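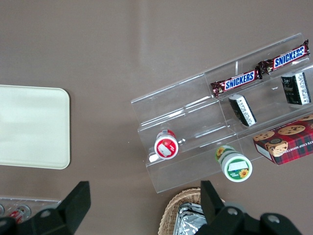
The Robotics Club has moved on from line followers this term and is working on picking and placing store items. The practice table is set up like a small shop counter, with two Snickers bars on the top tier of a clear stepped stand and a box of shortbread lower down. The task is to take an item off the stand and put it in the cream tray on the left without knocking over anything else.

Members work in teams of 3. Each team gets 50 tries per session, and Divya Reddy keeps the log. A try counts only if the item ends up flat in the tray. Since December the club has logged 934 tries. The round containers have been the hardest so far - they roll when the fingers close off center. Efren Dizon and Milagros Requena are testing a slower approach for those and will show their results at the next meeting.

The club will enter the Collado Student Challenge with two teams, Gusden and Ulell. Entry forms are due to Trinidad Bustamante by 28 Feb 2020. Students who have missed more than two sessions should talk to her before signing up.

There is room for 7 new members. No programming experience is needed, but everyone has to complete the safety sheet before using the arm. Sheets are in the folder by the door of the workshop. Please bring your own laptop if you have one, and put the items back on the stand when you finish.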